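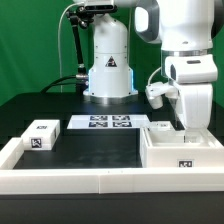

Workbenches & Cell Furniture > Tabletops > Black

Branstead Bench Top, Black, with Raised-Rail Work Area

The Branstead is a flat black bench top for fixed equipment and small-part handling. It is supplied as a bare top or as a kit with a white rail set and a green backdrop panel. The top is drilled at the factory to the customer's flange pattern, so the base of the equipment sits directly on the surface with no riser plate.

Rail set
White, rectangular, raised above the surface. The rails mark out the working area and stop small parts from sliding off it. Each rail is held from below by 3 screws and can be removed with a hex key. Rails from the older Takcombe top do not fit.

Backdrop
Flat green, matte, standing behind the rear edge of the top. Supplied in 2 sections with a butt joint. Wipe with a damp cloth; solvent cleaners will leave shiny patches.

Cable routing
Cables may be run along the rear edge or dropped from overhead. Rear-edge clips are sold in packs of 8 (see Strickland clip series). Leave slack at any moving joint and keep bundles outside the rails.

Containers
Open-top white containers are ordered separately. Place them inside the rails, within reach of the tool. Tags are blank on delivery and should be applied to clean, dry surfaces.

Installation
Level the top before the flange bolts are tightened. Tighten in a cross pattern, wait 24 hours, then check again. The top must not be lifted with equipment mounted on it.

Ordering
State the flange pattern, the backdrop height and whether the rails are needed. Drilled tops cannot be returned. Drawings are checked by Ginette Barbier at the Wiltasham office before cutting. Tops ordered without a drawing ship undrilled.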